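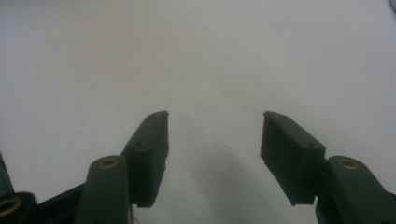
*Fig. 2. Plain pale surface, nothing on it.*

### 3. Preparing the surface

Every Gavel shelf kit starts with a bare surface, and most of the trouble starts when people skip this section.

1. Clear the surface completely. The mug counts.
2. Wipe it with a dry cloth, then a damp one, then the dry one again.
3. Look across it from a low angle with a lamp to one side. Crumbs throw shadows. So do you - move over before you start scrubbing one.
4. Lay out the parts from bag 758, small ones first.

**Note:** Pale surfaces show pencil beautifully and give it up grudgingly. Use the paper tape.

**Caution:** Do not use scouring powder. It removes the mark and then keeps going.

If the surface still feels gritty, repeat step 2. If it feels sticky, see "Adhesives and Regret" in the Gusa care booklet.

Revised October 2024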